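Week 3 notes: How rocks change without melting

Hi all, these are my notes from class, tidied up a bit (only a bit, sorry) for the people who missed it and for anyone whose handwriting gave up halfway through. We're still on the rock cycle, and this week was the metamorphic stuff, which I love and will happily talk about until you all leave.

Quick catch-up from last week. Igneous rocks come from melt. Sedimentary rocks come from bits, shells or minerals that settle or drop out of water and then get buried and glued together. Metamorphic rocks start out as any rock at all, and then heat, pressure and hot fluids rearrange them while they stay solid. That word solid matters! If the whole thing melts, we're back to igneous and you've lost the mark on the quiz. (Partial melting gives you migmatite, and we'll get to that in the mountains week.)

Limestone to marble

Limestone is mostly calcite, calcium carbonate, a lot of it from shells and skeletons and limy mud on old sea floors. Bury it deep, or park a hot body of magma next to it, and the calcite grains start to grow into each other. Small grains get swallowed by bigger ones. Fossils get fuzzy and then go away completely. What you end up with is a tight mosaic of interlocking crystals, and that's why a fresh break in marble sparkles like sugar.

Pure limestone makes white marble. Most limestone isn't pure, though, and the color comes from the dirt, to put it rudely. Iron oxides give you reds, rusts and some of the browns. Organic carbon turns into graphite and gives you gray to black. Clay and silica can react with the carbonate to make new minerals, and some of those are green (serpentine is the one you'll see most in old buildings).

Veins

I got a bit carried away with veins in class, so let me write it down properly. A vein is a crack that got filled. The rock breaks, fluid moves through, and minerals come out of the fluid onto the walls of the crack. In marble the filling is very often calcite again, so you get pale lines through darker stone.

Try this whenever you find a veined surface. Pick two veins that cross. If one of them is cut or shifted by the other, the one doing the cutting is younger. You can do this on a bank floor, a bathroom wall, a tabletop, wherever. I once held up a whole line at a hotel desk doing it and my husband pretended not to know me.

The stuff on the showroom label

Stone sellers use "marble" for pretty much anything that takes a polish and has a pattern. Some of it is plain limestone. Some is serpentinite. Some of it is a printed pattern with no geology in it whatsoever. In class I passed around the sample tile from Grivo and asked you to decide what it was before turning it over, and Florian Sabatier was the only one who asked for the acid bottle. Gold star.

Tests, in the order I'd do them:

Look with a hand lens. Can you see crystal faces flashing as you tilt it?
Scratch a hidden spot with a steel nail. Calcite is 3 on the Mohs scale and loses to steel. Quartz is 7 and wins.
One drop of dilute acid, goggles on. Calcite fizzes right away. Dolomite mostly sulks until you powder it.

Please don't do the second or third one on somebody's kitchen.
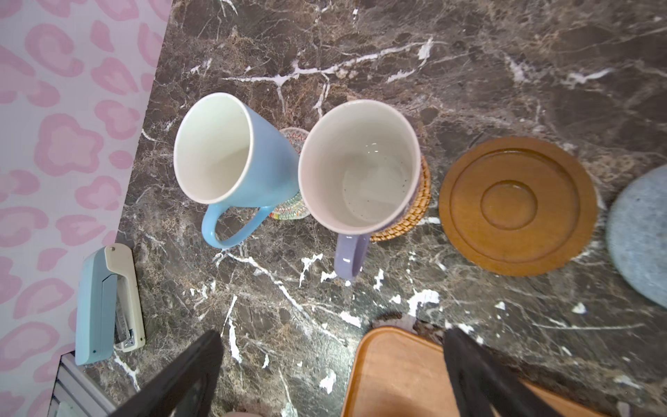
Védís Stougaard wanted to know why lemon juice ruins a marble top even after it's been sealed, when the sealer is supposed to keep things out. Great question, and I gave a rushed answer, so again: a sealer soaks into the pores and slows down stains. The polished calcite at the surface is still sitting there, and acid eats it. The dull ring you get is called etching, and it's our fizz test in slow motion. Coffee left sitting is mainly a staining problem, wine can do both.

Shalini Sachdeva asked if granite does the same, and no, feldspar and quartz don't care much about lemons.

For next time

Read the foliation chapter up to the photos of schist, and bring your hand lens. Find one veined surface, sketch it, and number the veins from oldest to youngest. If you can't tell which came first, write that down and say why. I'll bring the Lostside slate and the two gneiss blocks, and somebody strong can help me carry them up from the car.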